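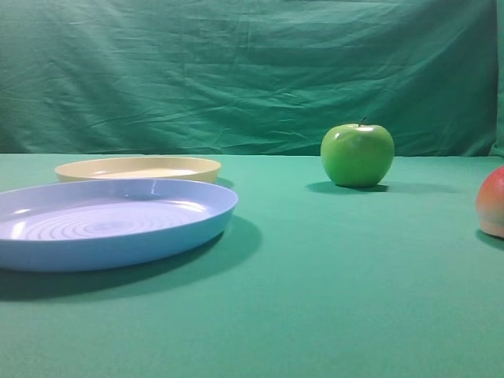 Help me set the table (paid, Potlow)

I'm looking for 20 people to come and spend a morning with me at the Rustton studio, sorting out plates, fruit and tablecloths for a set of kids' mealtime picture cards. It's easier than it sounds and more fun too, I promise!

You'd be given a tray of plastic plates and some fruit and asked to lay things out the way you would at home. Blue plate, yellow plate, green apple, whatever you reach for first. Then you tell me why (or shrug, shrugging is fine) and we move on to the next tray. I do the note taking, you do the arranging.

No experience needed. You should be over 18, okay with standing for a while, and able to tell me if you have any fruit allergies before you come. Parents and grandparents very welcome, and so are people who never set a table at all.

Pay is a $20 gift card plus lunch. We're in Room 631, up the stairs past the Dukik print shop, and there's an elevator if you ask at the desk.

Send me a few lines about yourself by 29th April and tell me which mornings suit you. Can't wait to meet you!

Lu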